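Handout 4: Wrist camera views in simulation, and what the planner may do with them
Course: Software for Manipulation, Cerkdale
Notes by Wendelin Lüthi, version of 27/02/2024

Before the lab session, please read sections 1 to 3. Section 4 is for the homework. You need the simulator installed (Usgate) and the small planning library we used last time (Prata). If Prata does not start, check first that both programs use the same Python version. This was the cause for most groups in September.

1. Frames

We work with three coordinate frames: world, hand and camera. The camera is fixed to the hand, so the transform between these two is constant. You load it once at the start and you do not touch it again. The transform from world to hand changes with each joint state and must be read at the time stamp of the image. Many students read it at the time when the image arrives in the callback. When the arm stands still, there is no difference. When the arm moves, the points are placed wrongly in the world, and the error grows with the speed.

A simple test is to turn the wrist slowly while a fixed point of the room stays in view. Transform this point to the world frame for every image. The result should stay in one place. If it draws a small arc, your time stamps are wrong.
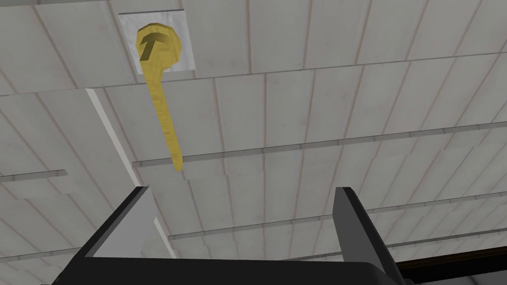 The direction of gravity should never be taken from the image. Prata gives you the hand pose, and from this you know which way is up in the world, also when the hand is tilted far back. Students who assume that the lower part of an image is always the floor will get a wrong support plane at this wrist pose, where the camera sees ceiling panels behind the open fingers. The plane fit itself can be good, even with the ridges between the rows, but the normal of a ceiling points down into the room. So, after each plane fit, compare the normal with the world vertical and give the plane one of the labels floor, wall, ceiling or other. Do this before any grasp candidate is computed.

The fingers must also be removed from the depth image. We do it with a mask that is rendered from the hand model at the current finger opening. Do not draw the mask by hand for one opening and keep it, as it will be wrong when the gripper closes.

2. When there is little to see

A planner asks the perception module for new information and normally expects an answer. Our module has to be able to answer "I do not know". In Kakgate, the message type for this is a view report. It has a field for the number of features that were tracked since the last report. If the number is below 21, the view is marked as weak. The pose estimate is then taken from the joint encoders alone, and the map is not updated.

Please do not lower the limit to make the warnings disappear. A weak view is a correct result. The right reaction is to request another view, and the request must come from the planner, which knows which motions are free of collision.
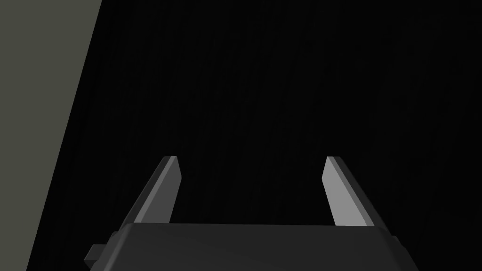

Rahel Fankhauser objected to this rule in the last lecture: if the planner must wait for a strong view each time, the arm will spend more time looking than working. The objection is fair. Our answer is a limit on the requests. The planner may ask for a new view 2 times in a row. After that, it has to continue with the map it has, at reduced speed, or stop and report. Which of these two is better depends on the task, and you should write down your choice together with the reason.

3. Choosing the next view

For each candidate pose, the planner computes a score from the expected number of features, the length of the motion and the distance to the joint limits. The weights are in the file view_weights. Start with the default values and change one weight at a time.

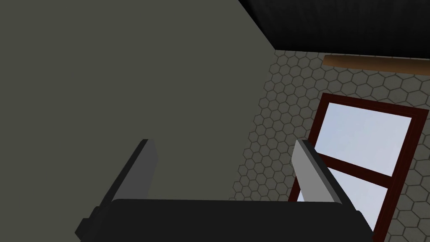 Repeated patterns are a difficulty for the feature score. The detector finds many corners on them, the score becomes high, and then the matching fails, because one cell looks like its neighbor. The hexagonal tiles are such a pattern. A larger and less regular structure is safer, and the dark red window frame beside the right finger offers long straight edges and a crossbar which can be matched with few mistakes. For this reason, the score in Prata has a penalty for self-similarity. It is set to zero by default, so you have to turn it on.

4. Homework

Use the recorded sequence with 761 images from the course folder. Run it one time with the penalty off and one time with the penalty on, and keep all other settings the same. Hand in:

the plot of the pose error over time for both runs
the list of the views marked as weak
half a page of text about the largest error you found, with the time stamp

Chidubem Mohammed will answer questions about the installation. Questions about the grading go to me. Groups of two are allowed, but each person has to hand in their own text.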